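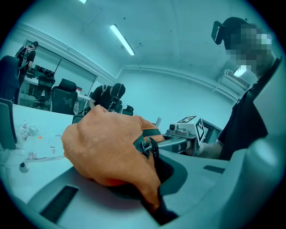
May, notebook of the Garkden room, started 2 pm

Working on the rules for the hand-held grippers again. Aravind Thampi asked that we write them in the same form as the Vanden sheet, so a new operator can read one page and begin.

Rule A, strap. The hand goes through the strap before the gripper leaves the desk. I add this to the page as first line, it was line 11 before.

Rule B, markers. Do not touch the printed faces with fingers. If a corner lifts, stop and tell the person who keeps the log - do not press it back and continue.

Rule C, start and end. Each recording begins with both grippers open. Last month we had nearly 432 recordings and 14 were rejected for this only.

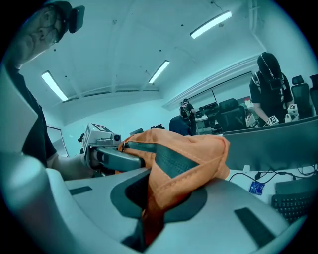
Rule D, cloth and other soft things. Pinch at the end, not in the middle, and keep the fabric low when possible so it does not hide the markers of the other gripper. The Skoltumum draft says "hold firmly", but I find this too vague. I will propose to Raju team the words "close until the fabric does not slide".

Still open: who may change the page? I think 2 persons must sign. Ask Aravind before we print.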